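第四章 布料与折叠:从一块花布开始

学习目标
学完本章,你应当能够:
用“边、角、褶、脊”四个词描述一块布的状态;
分清悬垂、堆叠和铺展三种形态,并说出各自的受力特点;
独立完成一块中等大小布料的展平与对折;
解释印花图案为什么会干扰我们对布边和褶皱的判断。

4.0 引子

先别急着翻到后面的折叠图解。请你从抽屉里随便找一块布,手帕、枕套、旧头巾都行,揉成一团扔在桌上,然后盯着它看一分钟。它的哪一部分是正面?四个角在哪里?如果只许碰一个点,你会捏哪儿?

我第一次在课堂上做这个练习时,满屋子的人都安静了下来。大家每天都在叠衣服、铺床单,可真要把手上的功夫讲清楚,却一下子找不到词。这正是我喜欢布料这个题目的原因!它那么家常,里面又藏着那么多力学和几何。一块木板放在桌上,你知道它的长宽厚,基本就知道了它的全部;一块布呢,同样的长宽,可以有数不清的样子。

本章大部分讨论都围绕一块迷彩花样的布展开,底色很深,上面是橙色和白色的不规则斑块。选它很有讲究:素色布的褶皱靠明暗就能看出来,花布却会跟眼睛捉迷藏,一道黑色的弯线可能是阴影,也可能只是印花。请特别留意图案在哪里突然断开。一个圆润的色块如果被一条线齐齐切去一半,那条线多半就是褶的边界。

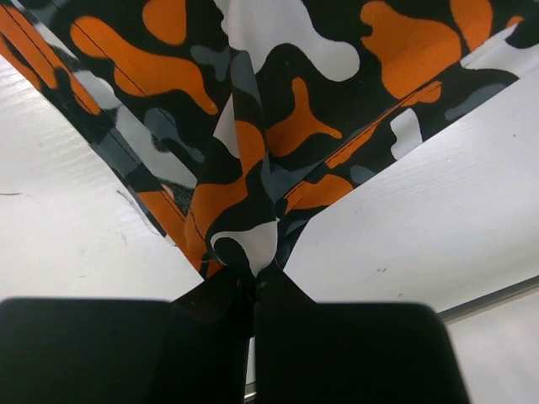

4.1 褶与脊

捏住布上的一点,轻轻往自己这边收,周围的布就会朝这一点聚拢,形成一道或几道隆起。我们把隆起的最高线叫作“脊”,把两道脊之间的低处叫作“谷”。脊和谷总是结伴出现,多出来的布总得有地方去。

为什么布不肯老老实实地缩短?道理很简单:普通织物弯曲起来很容易,要在自己的平面里压缩却很难。你沿着桌面推它,它宁可拱起来。薄布的脊又细又密,厚布的脊宽而疏,这一点在章末的练习里会让你亲手比较。我的学生索亚内·庞塞(Zyanya Ponce)曾把同一块布用两种手法各收拢一次,一次只捏表层,一次连底层一起捏,得到的脊完全是两个模样。她后来把这本折布笔记取名为Pletix,本章好几张草图都出自那里。

捏取的深浅也值得说一说。捏得太浅,布容易滑脱;捏得太深,会把下面一层也带起来。初学者常常用指腹压下去再合拢,熟练的人则先用指尖推出一道小小的脊,再去捏那道脊。试试后一种,你会立刻感觉到差别。

4.2 铺展

铺展的目标,是让布尽可能以单层的样子贴在桌面上。听起来平淡,做起来很有意思。布铺到一半的时候,常常一头已经平整,另一头还堆在一起,中间横着几道斜斜的褶。

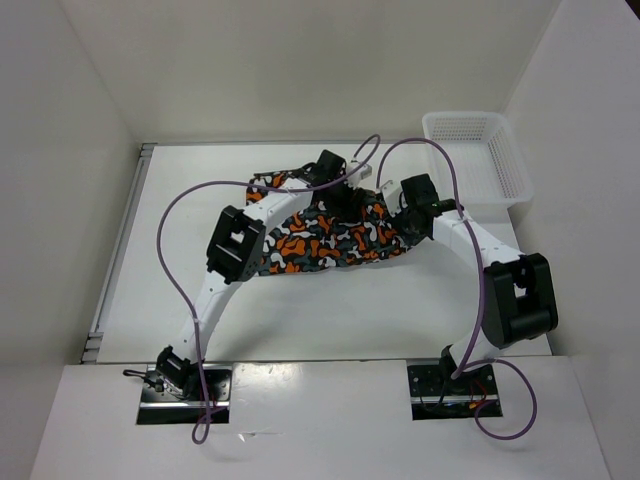 这时候最忌讳的是用手掌在布面上来回抹。抹动只会把褶从一处赶到另一处,有时还会把浅褶压成死褶。更好的办法是找到堆叠的那一头,顺着布边摸到角,再把角朝外、朝远离中心的方向带出去。褶是跟着边走的,边直了,里面的褶往往自己就散开了。

判断哪条是真正的布边,可以靠三样线索。缝边通常比布身略厚,摸上去有一道硬棱;折出来的边则圆而软,轻轻一按会弹起。再看花样:印花遇到裁剪边会整齐地终止,遇到折边则会绕到下面去,掀开一点就能接上。最后还可以看长度,一条边如果比它的对边短了一大截,八成有一段折在了底下。

4.3 悬垂与对折

把布的两端提起来,重力就成了我们的帮手。两个捏点之间的上沿可以绷得相当直,其余部分自然下坠,许多细碎的褶会在这一刻松开。这个动作大概是家务里最漂亮的一个:晾床单的人、抖桌布的人,天天都在做。
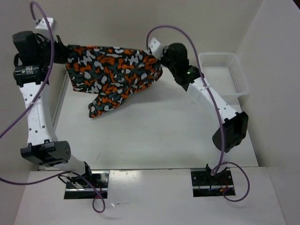 图4-3 两端提起的布:上沿较为绷紧,中部松垂成一片圆兜,影子落在白色桌面上。

请注意中间那片松垂的部分。如果两个捏点恰好是同一条边的两个角,布会垂成一个相当规整的面;如果捏点偏了,多余的布就会聚成一个兜。看到兜,不必懊恼,它其实在告诉你角在哪里:顺着兜的边缘往下找,最低的地方常常就是一个角,或者离角不远。

找准两个角以后,对折就水到渠成了。把布的下沿先轻触桌面,再让手里的上沿继续向前走,越过下沿落下,布便从中间弯过去。手要慢,两手高度要一致。落下之后别急着压,先看上下两层的角是否对齐,差一点就提起上层重来,比压实以后再补救省事得多。

4.4 动手之前

本章的练习需要两块布,一块素色,一块花色,大小相近。桌面要光滑、浅色,宽度最好比布多出一掌。请先做素色的那块,从揉皱到对折完成,把每一步写下来,用上“边、角、褶、脊”四个词。然后换花布,再来一遍。

思考与讨论
一、拿起花布时,你第一眼认定的“边”有没有认错?是图案的哪一处误导了你?
二、提起两端后布的中部出现圆兜,你会先移动左手还是右手?试着说明理由,再跟同伴交换做法。
三、把布换成一张同样大小的纸,本章讲的哪些手法仍然有效,哪些立刻失灵?

下一节我们从织物的经纱与纬纱讲起,请把刚才那块花布留在手边。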